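Inicio | Proyectos | Alumnos | Biblioteca | Contacto
Buscar en el sitio...

Consumo de papel y cinta en el archivo escolar de Polasness
Informe de proyecto, segundo curso

1. Planteamiento

El archivo de Polasness guarda expedientes de alumnos desde que se abrió el centro. Queríamos saber cuánto material de embalaje se gasta al pasarlos de las carpetas viejas a cajas nuevas, y si se podía gastar menos. Trabajamos con 137 cajas del modelo Primley, que son las que compra la secretaría.

2. Método

Cada caja se cerró con uno de dos sistemas: precinto en cruz o precinto simple con solapa doblada. Apuntamos los metros usados en una hoja de cálculo y el tiempo de cierre con un cronómetro. Las cajas se dejaron 12 semanas en la estantería baja del depósito - la más húmeda - y después se revisaron las uniones.

Un objeto gris oscuro con forma de rollo grueso, tumbado de lado y con un agujero negro en el centro:
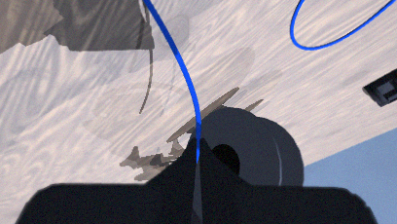

3. Resultados

En total se gastaron 589 metros de precinto. El cierre en cruz consumió bastante más y tardó casi el doble. Se abrieron cuatro cajas, todas de cierre simple y todas llenas hasta el borde. En las que llevaban menos de 40 carpetas no se despegó ninguna unión.

4. Propuesta

Usar cierre simple en las cajas de menos de 40 carpetas y dejar la cruz para las demás. Falta repetir la prueba con cajas Saarinen, que tienen el cartón más fino.

Compartir (3) | Comentarios (2)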